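Honisthorpe cell: gripper set-up and upkeep, your questions

We run the two-armed machine in the Honisthorpe simulator before anyone touches the real one at Bremunham. Most of what people ask us about is the grippers, so we start there.

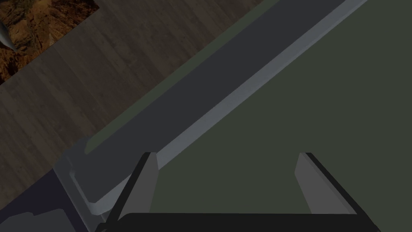 2 min read

Do I need to zero the fingers every session?
The supplier's manual says no. I would. Open both grippers fully with nothing between the fingers, zero them, then close and open once more. If the reading has drifted, do it again before you load a task.

Does a clean run in simulation mean the real arm is set up properly?
No. It means the numbers agree with each other. Our model had the wrong finger length in it until February and passed every check we gave it.

The Fletow update promises self-calibration. Can I skip the manual check?
I have yet to see a reason to. It corrects small errors well enough — large ones it seems to accept as the new normal.

How often should the finger pads be changed?
The maker quotes 3,803 cycles. We pulled ours at 2,282 and they were already polished smooth. Look at the pads and ignore the counter.

Which arm do I set up first?
Left, then right, then both together. Park them upright with the grippers open before you start the joint check, and keep the second arm still while you work on the first. 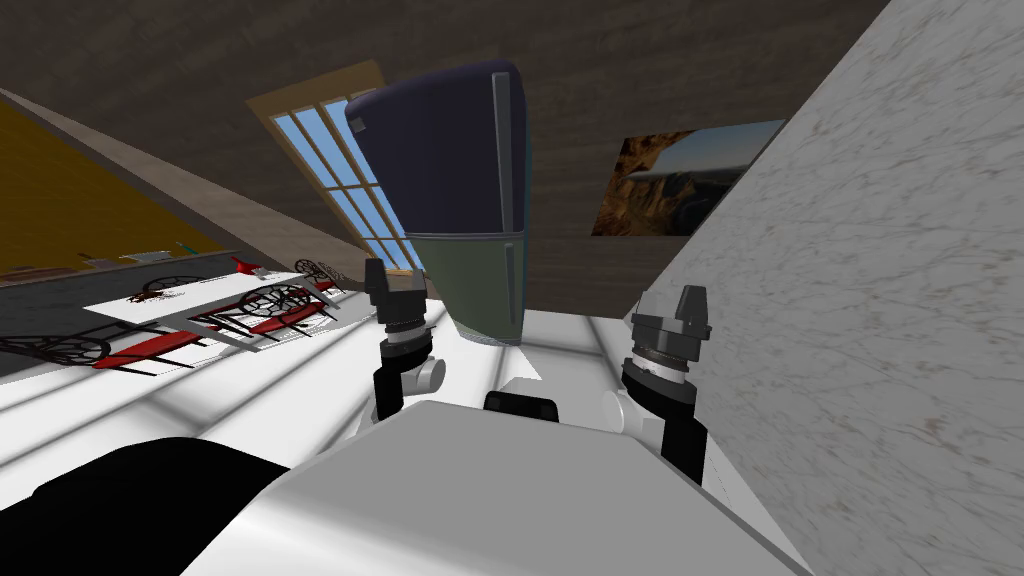

Mircea Anghel wrote in to say that the joint check is a waste of a morning if the base hasn't been levelled, and that he would put levelling at the top of this page. Fair enough. Level the base first.

What does fault 834 mean?
Officially, a lost encoder signal. With us it has been a connector every time. Reseat it before you let anyone sell you an encoder.

Is the Radu maintenance plan worth paying for?
Ask them what they do on a visit that isn't on this page. We are still waiting for an answer.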